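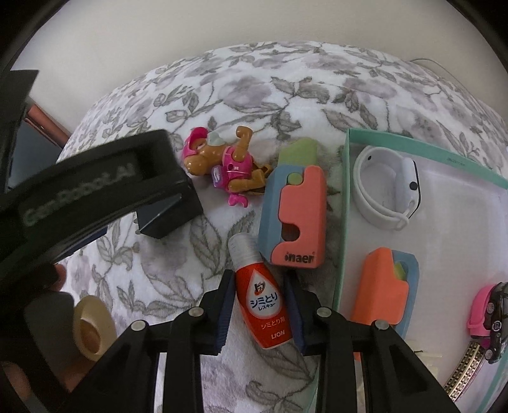 Looking After a Two-Finger Hand Gripper: Bench Tips

I love these tools. A hand gripper with linked fingers and soft ribbed pads will pick up a tiny bottle, a watch strap or a toy car all morning, and it asks for very little in return. Most of what goes wrong with ours starts at the pads or the pins, so start there too.

Cleaning the pads
Wipe both pads with a barely damp cotton cloth, working along the ribs. Plush blankets are the worst for fluff! A soft toothbrush gets it out of the grooves. Skip the stain remover, even on a stubborn mark. Plain water and a drop of dish soap have done the job on every pad I've owned (the Dustov ones included), and then I let them air dry overnight.

Checking the pins
Open and close the fingers slowly and watch each pivot pin. It should turn without wandering sideways. If one finger lags, look in the slots of the linkage first. I've pulled out thread, pet hair and once a whole sunflower seed. One tiny drop of light oil per pin, then work the fingers back and forth and wipe off every bit that creeps out. Oil on a pad is a pain to remove.

Squaring up the fingers
Close the gripper on a playing card. If the card twists, one pad is sitting crooked. Loosen its screws half a turn, close the fingers gently on the card again and tighten while they're shut. So satisfying when it comes out straight.

A good practice spread
After any repair, try a mix of shapes on a soft surface: something round and slick, something flat, something with a loop. Small toys are perfect, and a shallow tray with a rim is great for practicing reaches over an edge.

How often
I do the pads every evening and the pins every 460 grips or so. My first Jestilier pads went 2,000 grips before the ribs wore smooth. The Myklebust set is at 136 and still looks new, so I'll check it again in May.

Store it with the fingers slightly open.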